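Why Does Cloth Bend? The Secret Life of Threads
By Kagiso Dlamini
15 August 2023
Last updated: 15 August 2023

Grab the bottom of your T-shirt and give it a little pinch. Feel how it folds up between your fingers? Now try that with a plate. (Please don't really try it with a plate.) 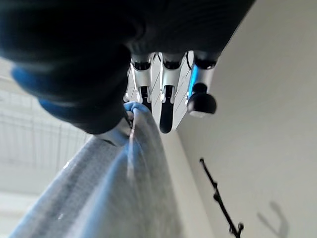

So what is cloth made of?

Let's start small. Really small! Cloth is made of threads, and threads are made of even tinier hairs called fibers. Some fibers grow on plants. Cotton comes from a fluffy white puff that grows around the seeds of the cotton plant. Some fibers grow on animals, like wool, which comes from sheep. And some are made in factories, like polyester, which starts out as a kind of plastic that gets melted and squirted through tiny holes, a bit like a shower head.

One cotton fiber is so thin and weak that you could snap it without even noticing. But if you take a whole bunch of them and twist them together, they grab on to each other and get strong. That twisting is called spinning.

You can spin some yourself. Pull a wisp off a cotton ball and tug both ends. It comes apart right away, doesn't it? Now pull off another wisp, roll it between your fingers until it's nice and tight, and tug again. Much harder! I did this at my kitchen table with my nephew Ruan Sibiya, who is eight, and we ended up with a whole heap of lumpy cotton strings and fluff all over the butter.

Over, under, over, under

Once you have thread, you need to turn it into cloth, and there are two main ways to do it.

The first is weaving. You stretch a lot of threads in one direction, side by side, and then you take another thread and send it over one, under the next, over one, under the next, all the way across. Then you come back the other way and swap the overs and unders. The long stretched threads are called the warp. The ones going across are called the weft. I used to mix them up all the time, until someone told me that weft goes from right to weft. Terrible joke, but I've never forgotten it.

The second way is knitting. Knitted cloth is made of loops, and every loop is pulled through another loop. Your socks are knitted. Your T-shirt is too, only the loops are so small that you need a magnifying glass to see them well.

Why some clothes stretch

Think about those loops for a second. When you pull on a loop, it changes shape. It goes from round to long and skinny, and when you let go it tries to go back again. Now imagine thousands of loops all doing that together. That's your sock going over your heel!

Woven cloth doesn't have loops, so it can't do this nearly as well. Find a woven cotton handkerchief or a plain pillowcase and pull it from side to side. Not much happens. But now pull it from corner to corner — it gives a bit, because the little squares between the threads are getting squashed into diamonds.

Back to that pinch

A thick piece of plastic is hard to bend because it's all one solid lump. Cloth is made of lots and lots of thin threads, and thin things bend easily. The threads can also slide past each other a tiny bit when you scrunch them. That's how a big bedsheet can be stuffed into a small drawer (and also how it gets so many wrinkles).

Try weaving at home

Cut some strips of colored paper, all the same width. Tape one set down at the top so they hang side by side, then weave the others through, over and under. Push each strip up snugly against the last one before you start the next. If yours comes out wobbly, welcome to the club. Mine looked like a waffle somebody had sat on.

Contact us | © 2023 Jilero Kids | Back to top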